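Ivotico Casel
Two-arm task software for bench robots

Overview
Casel is a control and planning package for cells where two arms share one work surface. It runs on a single Linux workstation, reads the joint states of both arms, and sends motion commands to them from one planner. The two arms are treated as one machine with one clock, so a move on the left arm is always checked against what the right arm is doing at the same moment.

Casel is sold as a software license. Arms, grippers, cameras and the workstation are bought separately. It is used mostly by labs and small assembly shops that already own the hardware and have outgrown the programming pendant.

What is included
Casel Planner: motion planning and collision checking for both arms
Casel View: object detection and pose estimation from one or more fixed cameras
Casel Bench: the task editor, with playback and logging
Command line tools for calibration, backup and log export
Drivers for the arms and grippers on the supported hardware list

Casel Planner
The planner takes a goal for either arm, or for both, and returns a timed path. Goals can be given as joint positions, as a tool pose in the table frame, or as a pose relative to a detected object. The last of these is what most users work with day to day. If the object moves before the grasp starts, the path is planned again from the current position.

Each arm has its own speed and force limits. An arm with no task is parked above the mat at a pose you choose, and that pose counts as an obstacle for the other arm. You can set keep-out boxes for cable runs, stands and anything else at the edge of the table. Cables themselves are not modeled. Leave a margin of at least 13 mm around them when you draw the boxes.

Casel View
Casel View finds parts on the work surface and reports where they are and which way they are turned. Parts are taught from a CAD file or from a short set of camera views. A part list can hold up to 100 types. Objects that are not in the list are marked as unknown and the planner keeps both grippers away from them.

Light-colored plastic on a plain matte background gives the best results. Brown kraft paper works well and is cheap to replace. Shiny steel tables and glass tops are not recommended. Where two parts of the same type are on the table, View gives each one its own track number and holds it while one of them is being carried.

Casel Bench
Tasks are built in Bench as a list of steps. A step names an arm, an action and a target. The standard actions are approach, grasp, lift, place, align, press, hand over and wait. Steps on the two arms can run in order or side by side, with sync points where one arm has to wait for the other.

The Sakamoto example project installs with Bench and covers mating two curved halves of a plastic ring. One half stays on the mat and the other is picked up and brought to it. The align step compares the ends of the held part with the ends of the part on the mat, and the approach direction is taken from that comparison. Other objects can be left on the mat while the task runs.
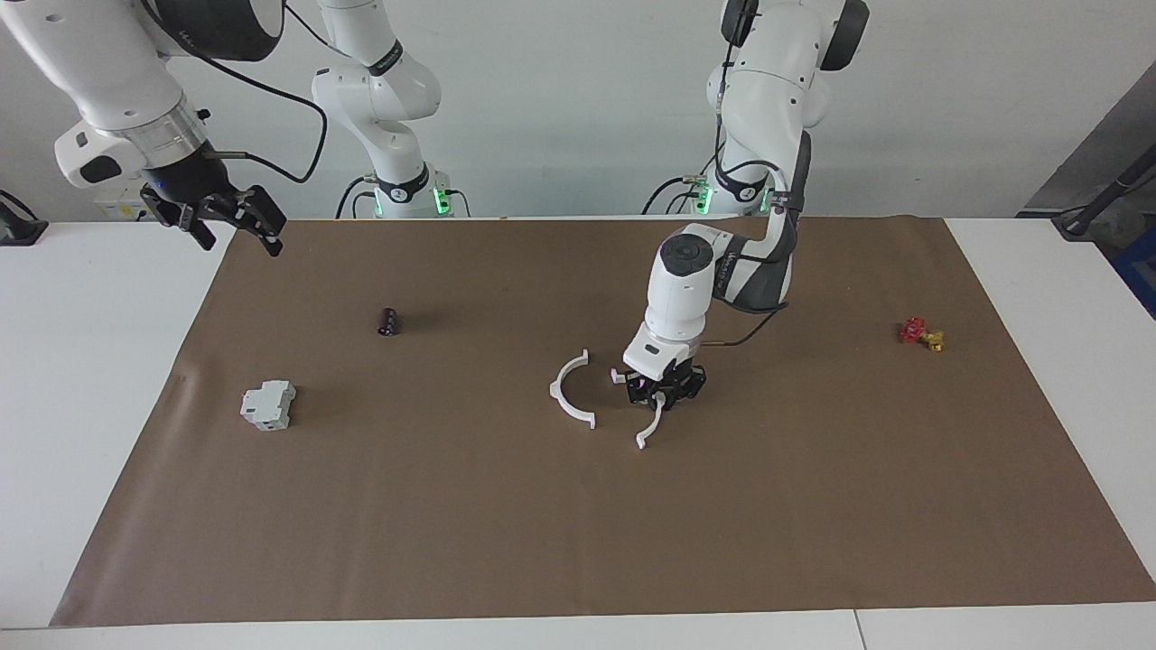
Logging and playback
Every run is saved with joint positions, gripper width, detected poses and camera frames on the same time base. Runs can be played back at any speed, and single steps can be copied from a run into a new task. Logs are written to the local disk. An hour of two-arm work with one camera takes around 880 MB at the default settings. Frame rate and image size can be changed per project.

Nothing is sent off the workstation unless you set up an export.

Requirements
Two supported six- or seven-axis arms with an Ethernet controller each
Two-finger grippers with position feedback
At least one fixed camera with a clear view of the whole surface
64-bit Linux workstation, 32 GB of memory, dedicated graphics card
A wired network for the arms, separate from the office network

Casel does not replace the safety functions of the arm controllers. The emergency stop, speed limits and protective stops must be set up on the controllers before Casel is connected. A risk assessment of the finished cell is the responsibility of the operator.

Setup
Install the package, add both arms by network address, and run the calibration tool. Calibration uses the printed target supplied with the license. Start with the right arm. Repeat it whenever an arm base or the camera has been moved. A replaced paper mat does not need a new calibration if the paper is the same thickness, but check that it lies flat and that the corners are down.

Licensing
Single workstation license, two arms: $1,289 per year. The price includes updates and email support. Academic users can ask for a quote. The Bernon add-on for screw driving is licensed separately and needs Planner and View.

A trial license is available on request. It has all functions, but runs are limited to ten minutes each.

Known limits
Clear parts are not detected reliably.
Hand-over between arms works only for rigid parts.
The press action needs force readings from the arm. Without them the step is skipped and a warning is written to the log.
Renaming a part type does not update tasks that already use it.

Contact
Questions about hardware support go to Bendik Sjöberg, Casel product desk. Please include your arm model, the gripper model and the controller software version.

Page last updated Thursday, July 18, 2024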